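Homes in Skokelville help to teach a machine how to handle clothes

03/03/2018

A collection of household examples for a learning system has passed 1000 recordings this month, the project Wurkon has announced. All of them were made in ordinary homes in Skokelville and in the neighbouring village of Brirkov, and all of them show the same family of tasks: picking up, moving, folding and putting away clothes.

The work is paid for by the firm D'Amico, which makes sorting equipment for laundries and wishes to offer a machine that can deal with garments it has not met before. Until now its equipment was good with towels and sheets, which are flat and more or less the same each time. Jackets, jumpers and children's clothes were left to the staff.

For the recordings no robot travels to the homes. A person holds a gripper in the hand, with a small camera fixed on it, and does the task with the two fingers of the tool in place of their own. The camera sees what the fingers see. Later, the system studies the pictures together with the movement of the hand, and tries to learn which movement belongs to which situation.

Wurkon began in a single room with one table and one basket of shirts. According to the project, the first results were very good in that room and very poor everywhere else. When the table was changed for a darker one, the system could not find the shirt. After this the team decided to go to people's homes, where the light, the furniture and the covers are different in each house.

At present 11 households take part. The oldest house on the list was built in 1973 and has, the project notes, the narrowest bedrooms. Each household receives a gripper for several days, a short lesson in how to use it and a printed sheet with the tasks. The participants may choose the garments themselves. They are asked only to use things they really wear, and not to tidy the room before they start.

This last request was the difficult one. In the first days many people made the bed and cleared the floor, and the recordings came out too much alike. The sheet was then rewritten, and the line about tidying is now at the top in large letters.

Of all the recordings, 531 concern thick or padded clothing, which the project considers the hardest group. A padded garment changes its shape when it is pressed, and it has no clear edge to take hold of. The fingers must close on a fold, and the fold must be big enough to lift but small enough to fit between the pads. People find such a place without thinking. For the system it has to be shown many times, with different jackets and on different beds, also on beds with patterned covers, where the eye of the camera has much to look at besides the garment.

The bedroom recordings are made with the curtains open or closed, as the household prefers, and other clothes may stay on the bed.
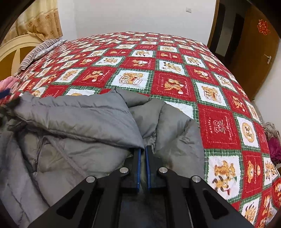 One participant in Brirkov wrote to the project that the grey and black things were slow work at the start, that her wrist was tired after the first evening, and that she would like a lighter tool for the next round. She added that she now looks for the thickest fold first and that most of her attempts go well this way, but that sleeves are still a trouble, and she asked if failed attempts should be sent in too.

They should, the project replies in its notes to the households. An attempt in which the cloth slips out is kept and marked, and it is used to show the system what a weak hold looks like. Only recordings in which the camera was covered or the task was stopped halfway are taken out.

Before the material is used, each recording is watched once by a member of the team. Faces, letters and family photographs are made unreadable, and a household can ask for any recording to be removed without giving a reason.

The collecting continues until the end of March. The next tasks on the sheet are turning a sleeve the right way out, closing a zip and hanging a coat on a hook. D'Amico has said that it will try the system on its own equipment after that, first with jackets only. Households in Skokelville that wish to take part can leave their name at the Wurkon office during opening hours. The grippers are lent free of charge and must be returned with the charger.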